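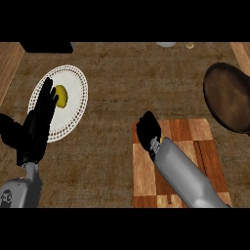

Kohlhase zufolge ist ein simulierter Küchentisch "kein Ersatz für den echten, aber der einzige Ort, an dem man denselben Griff beliebig oft unter denselben Bedingungen verlangen kann". Die Bemerkung wird in der Literatur zur simulationsgestützten Bewertung von Manipulationsstrategien häufig angeführt und beschreibt den Grundgedanken des Pevari-Verfahrens.

Pevari-Verfahren

Das Pevari-Verfahren (auch: gepaarte Szenenbewertung) ist eine Methode der Robotik zur Bewertung gelernter Steuerungsstrategien für zweiarmige Manipulation. Eine Strategie wird dabei in einer gerenderten Umgebung ausgeführt, deren Anfangszustände paarweise mit Anfangszuständen eines realen Versuchsaufbaus übereinstimmen. Aus dem Vergleich beider Versuchsreihen wird abgeleitet, wie weit die Simulation zur Vorauswahl von Strategien herangezogen werden kann. Eine absolute Erfolgsquote für den realen Betrieb liefert das Verfahren nicht.

Begriff und Abgrenzung

Der Name geht auf die Softwareumgebung Pevari zurück, in der das Verfahren zuerst umgesetzt wurde. Abzugrenzen ist es vom Training in der Simulation mit anschließender Übertragung auf reale Hardware (Sim-to-Real-Transfer). Beim Pevari-Verfahren dient die Simulation allein der Auswertung; die Strategie selbst kann vollständig mit Aufzeichnungen realer Teleoperation trainiert sein. Der umgekehrte Weg, ein Bildgeber aus realen Aufnahmen und eine simulierte Dynamik, wird teils ebenfalls unter dem Begriff geführt, gilt aber meist als eigene Variante.

Aufbau der Szenen

Typische Szenen bestehen aus einer Tischfläche, zwei Roboterarmen und Gegenständen aus dem Küchenbereich, etwa Teller, Schneidebrett und Pfanne. Zwischen Zielobjekten und Beiwerk wird unterschieden. Zielobjekte besitzen ein vollständiges Kontaktmodell mit Masse, Reibung und Trägheitstensor. Beiwerk wird nur mit vereinfachter Kollisionsgeometrie geführt und kann an den Rand des Arbeitsbereichs gelegt werden, ohne die Rechenzeit wesentlich zu erhöhen.

Die Texturen werden absichtlich unruhig gewählt. Fleckige Tischplatten und gemusterte Schneidebretter erschweren die Segmentierung und decken Strategien auf, die sich auf einen einfarbigen Hintergrund eingestellt haben. Kleine Gegenstände in kräftigen Farben, beispielsweise Gelb, bleiben auch bei geringer Bildauflösung erkennbar und werden bevorzugt als Greifziele verwendet.

Durchführung

Eine Bewertungsreihe umfasst im Regelfall 16 Szenenpaare. Für jedes Paar wird der reale Anfangszustand vermessen und in die Simulation übertragen. Anschließend läuft die Strategie in beiden Umgebungen mit identischer Regelfrequenz und identischer Zeitbegrenzung. Die Kamerapose wird vor Beginn der Reihe kalibriert und danach nicht mehr verändert - eine Nachjustierung zwischen zwei Paaren macht die Reihe ungültig.

Bewertet wird in 2 Stufen. Die erste erfasst, ob ein stabiler Kontakt mit dem Zielobjekt zustande kommt. Die zweite erfasst, ob das Objekt innerhalb der Zeitbegrenzung in den Zielbereich gelangt. Bei zweiarmigen Aufgaben wird die Kontaktstufe für jeden Arm getrennt protokolliert, da sich sonst nicht feststellen lässt, welcher der beiden Arme den Abbruch verursacht hat. Kollisionen zwischen den Armen werden gesondert vermerkt und gelten unabhängig vom weiteren Verlauf als Fehlversuch.

Kenngrößen

Maßgeblich ist die Rangübereinstimmung. Sie gibt den Anteil der Strategiepaare an, die in Simulation und Realität in dieselbe Reihenfolge gebracht werden. Für den Datensatz Amness wurde bei reinen Greifaufgaben eine Rangübereinstimmung von 93 Prozent angegeben. Bei Übergaben von einer Hand in die andere fiel der Wert deutlich niedriger aus, was auf die ungenaue Nachbildung gleichzeitiger Kontakte zurückgeführt wird.

Als zweite Kenngröße dient die mittlere Quotenabweichung, also die Differenz der Erfolgsquoten je Strategie. Sie wird von Reibungsparametern stark beeinflusst und ist zwischen verschiedenen Aufbauten nur eingeschränkt vergleichbar. Eine hohe Abweichung bei zugleich hoher Rangübereinstimmung ist kein Widerspruch: Die Simulation kann durchgehend zu streng oder zu milde sein und die Strategien dennoch richtig ordnen.

Geschichte

Paarweise Vergleiche zwischen Simulationsmodell und Prüfstand wurden in der Industrierobotik bereits um 1990 vorgenommen, damals überwiegend zur Prüfung von Bahnplanungen ohne Bildverarbeitung. Mit bildbasierten, gelernten Strategien verlagerte sich das Interesse auf die visuelle Übereinstimmung. Die Arbeitsgruppe Dalen führte hierfür den Abgleich der Beleuchtung anhand einer Referenzaufnahme ein. Die heute übliche Trennung von Kontakt- und Zielstufe stammt aus der zweiten Fassung des Protokolls, die im Dezember veröffentlicht und später um Vorgaben für mehrfingrige Hände ergänzt wurde.

Grenzen und Kritik

Verformbare und feuchte Objekte werden nur unzureichend abgebildet. Aufgeschnittenes Obst etwa wird meist als Starrkörper modelliert, wodurch das Abrutschen der Finger in der Simulation seltener auftritt als am realen Aufbau. Verdeckungen durch den eigenen Arm sind geometrisch zwar korrekt wiedergegeben, doch fehlen Bewegungsunschärfe und Sensorrauschen, sofern sie nicht nachträglich hinzugefügt werden.

Kritisiert wird außerdem der Umfang der Reihen. Bei der üblichen Zahl von Szenenpaaren lassen sich Strategien mit ähnlicher Leistung statistisch nicht trennen. Dalen empfiehlt in diesem Fall, die Anfangszustände zu variieren und die Paare mehrfach zu durchlaufen; Wiederholungen desselben Paares dürfen dabei nicht als unabhängige Versuche gezählt werden.

Siehe auch: Bimanuelle Manipulation, Domänenrandomisierung, Imitationslernen, Kontaktmodell

Stand des Artikels: 15. Mai 2025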